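Edit Fekete Wants You to Look at One Painting for 40 Minutes

Edit Fekete talks with both hands, so her coffee goes cold. We meet at a corner table in Mosberg, the café two doors down from the community art school where she teaches evening classes, and before I've found my pen she is already on to clouds.

"People think looking is the easy part," she says. "They come to me wanting to learn brushes, paper, how to mix a green. And I say great, we'll get there, but first we're going to sit with one picture for 40 minutes. You should see the faces!"

Her slow looking class, now in its second year, started with 13 students and a stack of old calendars. There are no slides and no lecture. Everyone gets the same picture, a pencil and a sheet of scrap paper, and for the first ten minutes talking isn't allowed. After that it gets loud.

She likes to begin with something everybody thinks they know. Van Gogh's "The Starry Night" has opened the course both times.
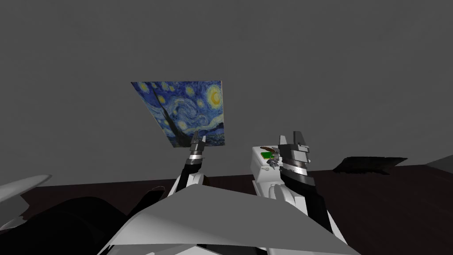 "The Starry Night" as a canvas print, with the crescent moon at upper right.

"It's on mugs, it's on socks, it's on my dentist's ceiling," Fekete says. "So you ask people to draw it from memory, and they all draw the swirl. Lovely. Then half of them forget the cypress! This enormous dark tree, right up front, and it's gone. I forgot it myself the first time I tried, and I'd had the poster over my bed as a teenager."

She grew up in a house without much art in it, she tells me, apart from that poster and a landscape by an uncle who painted cows he was slightly afraid of. Her first job was in a frame shop called Sperling, cutting mats all day. It was there, with pictures flat on the bench in front of her for an hour at a time, that she began to notice how much she'd been missing.

"You'd have some little harbor scene you thought was dull, and by the fourth cut you were in love with one corner of it. One inch of water! I used to call the others over."

Othmane Tazi was one of those first 13 students. He repairs pianos and signed up, he says, after his daughter gave him a watercolor set he was too nervous to open.

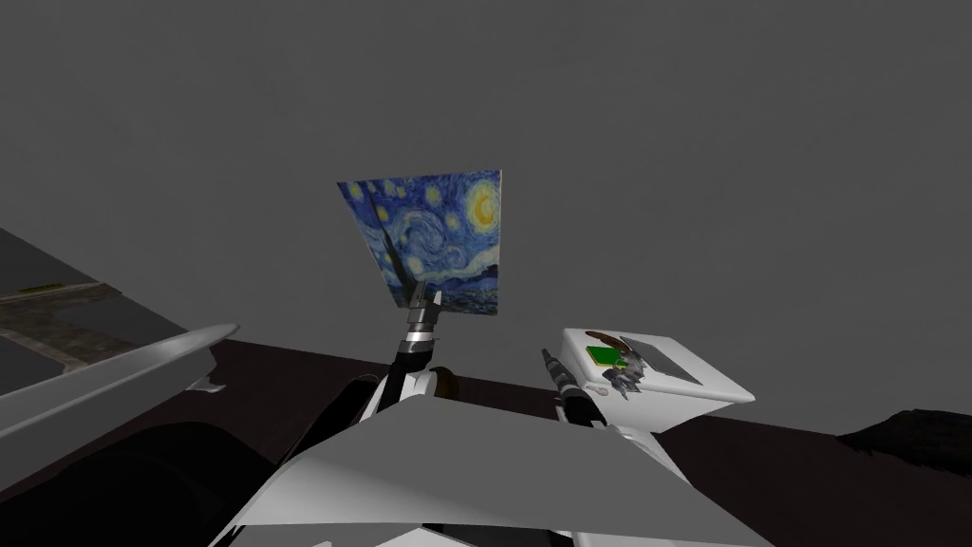 "I lasted maybe six minutes before I was bored," he tells me when he joins us, pulling up a chair from the next table. "Then I got past it, and there was so much to see that I was annoyed when she called time. I do it on the bus now. I pick a window and stay on it."

Has he opened the watercolors? He has, and he's filled 2 sketchbooks, mostly with rooftops. Fekete makes him show me a page on his phone, a row of chimneys in wet gray and pink, and she's as proud as if she had done it.

In August the class moves outdoors to Mumitz, a stretch of river meadow north of town, where they'll try the same thing with a view. Fekete can't wait. She has been out there three evenings already to pick the spot, and she has opinions on which willow.

"A painting holds still for you, and a field doesn't," she says. "The light goes, a dog runs through, somebody's hungry. I want to see what they do with that."

I ask what someone at home could try without a class. She doesn't need to think about it. Take any picture you own, she says, a postcard is fine, and prop it where you eat breakfast. Leave it a week. Write down one new thing each morning, even if it's tiny, and don't look anything up until the week is over.

"And if you hate the picture, even better," she adds, finally reaching for the coffee. "Stay with it anyway. I had a student who couldn't stand yellow, and she ended up painting her kitchen with it."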